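Progress report to the Flostard fund, second period
Prepared by Nuala Foley, with figures from Wafula Bakilana
Project: blood pressure screening at Stolleo and Clornar

You asked for a short report this time, with fewer adjectives than the last one. I have tried. 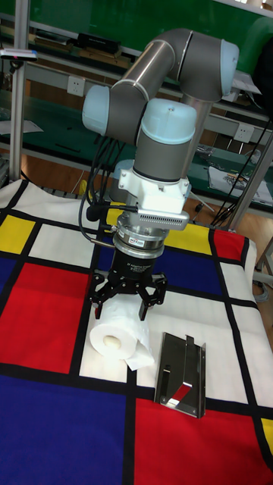
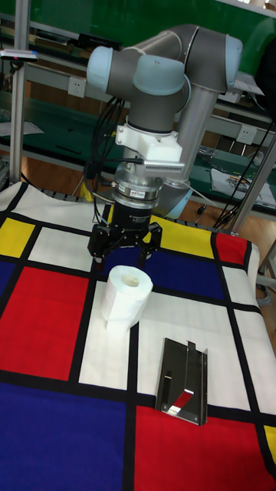
The screening target for the period was 3,000 adults across both sites. We reached some 800 at Stolleo and 500 at Clornar, and I don't think the gap can be put down to the rains, whatever our June note said. Opening hours were wrong. Most people who work can't come at ten in the morning, and the evening sessions started late. I also doubt the new posters will help much. The draft has a background of bold colored rectangles with thick black lines between them, much like the tablecloth in both pictures, and Muthoni Wanyama had trouble finding the clinic hours on it. I did too. Kimutai Kimaro is redoing it in plain black type.

Follow-up worries me more. A high reading is only useful if the person comes back for a second one, and our register doesn't show reliably who did. Clornar records return visits in the same book as first visits — so some people may have been entered as new. Until Wafula has gone through the pages I would treat the Clornar figure as a ceiling.

The text message reminders bought from Stefanou went live on schedule. We were told they would raise attendance. I have seen no evidence of that yet, and the supplier's own summary counts messages sent, which tells us very little. Peiyu Yuan will compare return visits with and without a reminder before we renew.

Spending is under budget, mainly due to the unfilled nurse post at Stolleo. Please don't read that as a saving.

For the next period we ask to keep the 3,000 target but add the evening sessions at both sites, and to move the poster reprint money into nurse hours. The corrected register will follow as a separate attachment.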